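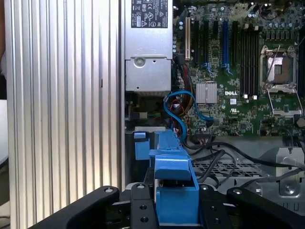

Mallness, c'est mon jeu de données pour comparer deux pinces montées sur le même bras, avec la même caméra au poignet, sur du démontage de PC de bureau. J'avais commencé par des cubes et des gobelets, comme tout le monde, et les deux pinces s'en sortaient pareil, donc je n'apprenais rien. Dans un châssis ouvert, c'est une autre histoire ! Rien que pour approcher les doigts noirs du support bleu, il faut composer avec le câble SATA qui fait sa boucle, le faisceau rouge, jaune et noir à côté de l'alimentation et les câbles noirs qui serpentent plus à droite. Et le métal brillant partout, que l'exposition automatique déteste.

Ce qu'il y a dedans
3,719 images extraites des séquences et 1,169 essais annotés. Les essais sont rangés par pince : « hutesix » pour les doigts rigides, « oconaill » pour les doigts souples. Chaque essai a son fichier d'états du bras (positions, ouverture de la pince, consigne envoyée) et une ligne dans essais.csv. Attention, l'ouverture est en millimètres pour la Hutesix et en pourcentage pour la Ó Conaill – je sais, c'est pénible, je convertirai un jour.

Annotations
Shirin Nazari et moi avons tout relu à deux. Les étiquettes : saisie, glissement, collision, abandon. Quand on n'était pas d'accord, c'est Bart De Bruijn qui tranchait, et la colonne « litige » vaut 1. Je vous conseille de regarder ces essais-là à part, la différence entre glissement et abandon y est franchement discutable.

Mes impressions
La Hutesix passe mieux dans les coins étroits et je la préfère pour tout ce qui est plastique moulé. La Ó Conaill pardonne beaucoup plus les erreurs d'approche, mais ses doigts sont larges et masquent le bas de l'image au mauvais moment. Si vous entraînez sur l'une et testez sur l'autre, recadrez, sinon le modèle reconnaît la pince avant de regarder la pièce (j'y ai perdu une bonne partie du mois d'avril).

À savoir
Les 500 premiers essais ont été faits avec l'ancien contrôleur, qui avait un retard variable sur la fermeture. Ils sont marqués « v0 ». Pas de mesure d'effort pour l'instant, Ultan Ó Súilleabháin y travaille à Mornville.

Pour un fichier cassé ou une étiquette bizarre, ouvrez un ticket avec le numéro de l'essai.

Dernière mise à jour : 12 août 2024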